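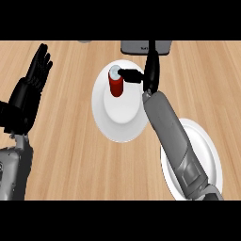
Wood remembers the seasons, and once you have learned to read it you will have trouble sitting in a restaurant without checking the furniture. Tonight is about the surface marks we lump together under the word "grain," and about getting back from a flat board to the round tree it came from. Take the tabletop: pale beige stripes trading off with slightly deeper honey-brown ones, all running more or less up and down, with faint fine lines between. Stripes like those are how growth layers look on a board that was cut lengthwise, and most of what we cover in this session comes down to asking which way the saw went through the layers.

WOOD FROM THE INSIDE
Notes for Session 2: Growth Layers, Cuts and Figure
Oltwood Evening School, October 2018
Instructor: Victor Mussa
Room: Kaplan Annex, ground floor

Before you come: read the Session 1 sheet again, especially the part on the cambium. Bring your hand lens and a sharp blade. If you have a scrap of wood at home that puzzles you, bring that too (please do, last year's puzzle pieces were the best part of the course).

Where the stripes come from

A tree in a climate with a real winter does not grow at an even pace. In spring the cambium, the thin living layer under the bark, wakes up and starts turning out cells very fast. In a softwood such as pine or fir these spring cells are wide, with thin walls, and they are mostly there to move water up to the new needles. We call this part earlywood. It is usually lighter in color and soft enough that you can often dent it with a fingernail.

Later in the season growth slows and the cells come out narrower, with thick walls. That's latewood: darker, denser, harder. Then everything stops for winter. Next spring the wide cells start up again right against the dark ones, and that sharp edge is the line you count when you count rings.

So one year is one light band plus one dark band. People forget this all the time and count both, and they end up with a tree twice as old as it should be!

Notice also that the change inside a single year can be gradual or sudden. In Eastern white pine the light part fades softly into the dark part. In Douglas fir it switches hard, and you get those bold stripes that look almost drawn on. How a species handles the change is one of the handiest clues for telling softwoods apart, and we will use it again and again in Session 5.

Hardwoods do it differently

Softwoods carry water in simple long cells called tracheids. Hardwoods have vessels, which are proper pipes, and when a vessel is cut across the end we call the opening a pore. Look at the end of an oak board with your lens and you will see a row of big pores at the start of each year, followed by much smaller ones. That arrangement is called ring-porous. Ash does it too, and so does elm.

Maple, birch and cherry spread their pores evenly through the year, so their rings are faint. These are diffuse-porous woods. Walnut sits somewhere in between, and the books call it semi-ring-porous, a term I have never managed to love.

Try this at home: get a piece of red oak a few inches long, wet one end with soapy water, and blow through the other. You will get bubbles. White oak mostly won't let you do it, as its vessels are plugged with growths called tyloses. That is a big part of why white oak makes good barrels and red oak does not. I have shown this to a lot of classes and I still get a kick out of it.

Three faces of a board

Everything you see on a board depends on the direction of the cut. Learn these three names and the rest gets much easier.

Cross section (end grain). Cut straight across the trunk. Rings appear as curves, and rays run across them like spokes. This is the face for identification.

Radial face. Cut lengthwise through the center of the trunk, like slicing a cake. Growth layers show as straight, nearly parallel stripes. Boards sawn to show this face are called quartersawn.

Tangential face. Cut lengthwise but off to the side, so the saw skims along the layers. You get the arches and long pointed loops that people call cathedral grain. Boards sawn this way are called flatsawn or plainsawn.

A wide flatsawn board often shows arches down the middle and straight stripes near its two edges. Both come from the same tree and the same pass of the saw. The layers simply meet the surface at a steeper angle out at the sides. Draw it once on paper, a circle with a straight line across it, and it will click.

One warning. Straight stripes on the face are a good hint but they don't prove a board is quartersawn. Rift-sawn stock has them as well. Go look at the end. If the rings stand close to upright, you have quartersawn. If they lean at something near forty-five degrees, you have rift.

Why furniture makers care

Wood swells and shrinks with the moisture in the air, and it moves roughly twice as much along the rings as it does across them. Along its length it hardly moves at all. A flatsawn tabletop will therefore change width more over the year than a quartersawn one, and it is more likely to cup. Good makers plan for this with slots, buttons and floating panels. Glue a wide top solidly to its frame and sooner or later something cracks.

The Prolley samples

We have the Prolley teaching set on loan again, all 538 blocks of it, and it is a treasure. Each block has the three faces cut clean and is stamped with a number. Most came through the old Stodness sawmill, and a few still have the yard chalk on them. Please don't sand, wet or lick them. (Yes, lick. A damp surface shows color better, and somebody always wants to.)

Start with block 231. It is a ring-porous wood with rays so wide you can see them without a lens. Find the rays on the end first, then follow them around the corner onto the radial face, where they turn into shiny flakes.

For next time

Pick one piece of furniture at home and make a pencil sketch of the grain on its top. Mark where you think the center of the tree was. Then look for an exposed end and see whether the rings agree with you. Veneer will fool you here, so if the end grain doesn't match the top, write that down and we'll talk about it.

Reading: Session 3 sheet, on rays and knots. The section on spiral grain is optional but really fun.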